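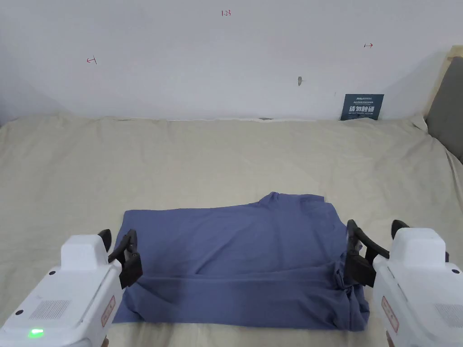 Étalé sur le lit

Forum Maison et Linge > Entretien > Vos t-shirts qui rétrécissent, vous faites comment ?

berthille_47
Posté le 13 janvier 2022
Bonsoir à toutes et à tous, je me permets d'ouvrir un sujet parce que je tourne en rond depuis les fêtes et que mon entourage en a un peu assez de m'entendre parler de lessive ! Voilà, j'ai acheté en mars dernier plusieurs t-shirts en coton de chez Berkura, une jolie coupe droite, assez longue, qui me cachait bien le bas du dos (j'ai toujours froid aux reins, c'est de famille). Au bout de 5 lavages, ils ont pris une allure de petits carrés. Ils ont perdu en longueur et gagné en largeur, ce qui est bien le contraire de ce que je voudrais pour moi-même. Je lave à 40, essorage normal, et je passe au sèche-linge sur le programme coton parce que l'appartement est humide et que rien ne sèche d'octobre à avril. Est-ce qu'il y a moyen de les récupérer ? Et pour les prochains, vous faites comment ?

mamie-lavande
Bonsoir Berthille et bienvenue parmi nous ! Ne cherche pas plus loin, ma belle, c'est le sèche-linge. J'ai abîmé comme ça toute une série de maillots de corps à mon mari, qui ne s'est jamais plaint mais qui tirait dessus à longueur de journée. Depuis, tout ce qui est jersey sèche à plat sur une serviette, et je retourne le lendemain matin. C'est long, je te l'accorde, surtout en hiver, mais mes t-shirts tiennent des années. Pour les tiens, essaie un bain tiède avec une bonne cuillère d'après-shampoing, une demi-heure, sans frotter, puis tu étires doucement dans la longueur.

Gonçalo Patrício
Bonsoir. Je me permets de nuancer, sans vouloir fâcher mamie-lavande dont je lis les conseils depuis longtemps avec plaisir. J'ai tenu un pressing pendant pas mal d'années, dans la rue derrière le marché Sampaio, et j'ai vu passer beaucoup de coton déformé. Le sèche-linge ne fait souvent que révéler ce que le fabricant n'a pas fait. La maille est tirée en longueur à l'usine, et si elle n'a pas été stabilisée avant la coupe, elle reviendra à sa place tôt ou tard, à plat, sur fil ou en machine. Un t-shirt qui raccourcit en s'élargissant, c'est typique de cela. Quant à l'après-shampoing, il assouplit la fibre et aide à l'étirer, mais au lavage suivant tout recommence.

mamie-lavande
Mais Gonçalo, mes t-shirts viennent du marché, les moins chers de l'étal, et ils ne bougent pas ! Alors la stabilisation, je veux bien, mais je crois surtout à ma serviette. Et puis quand c'est séché à plat, c'est presque repassé.

tistou.du.38
Salut la compagnie. Moi je suis dans l'équipe sèche-linge et je le revendique, on est 5 à la maison, si je devais tout poser à plat il faudrait que je loue la salle des fêtes. Mon astuce : programme délicat, je sors les t-shirts encore un peu humides, je les secoue fort, je les tends sur le lit en tirant de l'encolure vers l'ourlet, et je laisse finir sur cintre. On a un Grundow tout simple, sans sonde ni rien, il faut juste surveiller. J'avoue que j'en oublie un lot de temps en temps et que ma fille hérite alors de mes affaires.

mamie-lavande
Sur cintre, Tistou, et les bosses aux épaules ?

tistou.du.38
Cintres larges ! J'en avais pris deux lots de la marque Plutis, bien arrondis au bout. Bon, il reste parfois une petite bosse, mais sous un pull ça ne se voit pas.

Gonçalo Patrício
La méthode de Tistou me paraît raisonnable. J'ajouterais deux choses : baissez l'essorage, et tirez toujours avec les mains bien à plat, jamais en pinçant l'ourlet, sinon vous aurez des vagues. Si les coutures de côté vrillent vers l'avant, en revanche, il n'y a rien à faire, le tissu a été coupé de travers. Regardez-les avant d'acheter, on le voit déjà en rayon quand on plie le vêtement en deux.

berthille_47
Oh là là, merci à tous les trois, quelle gentillesse ! Je viens d'aller vérifier et oui, les coutures vrillent sur le bleu marine, celui-là je crois qu'il finira en chiffon à vitres. J'ai mis le gris à tremper avec l'après-shampoing (il sent la noix de coco, mon fils a demandé ce que je préparais à manger). Je vais le faire sécher à plat comme mamie-lavande, et pour les autres j'essaierai le délicat de Tistou. Je reviens vous dire ce que ça donne.

mamie-lavande
Pense à retourner la serviette aussi, ma belle, pas seulement le t-shirt. Bises et bonne nuit !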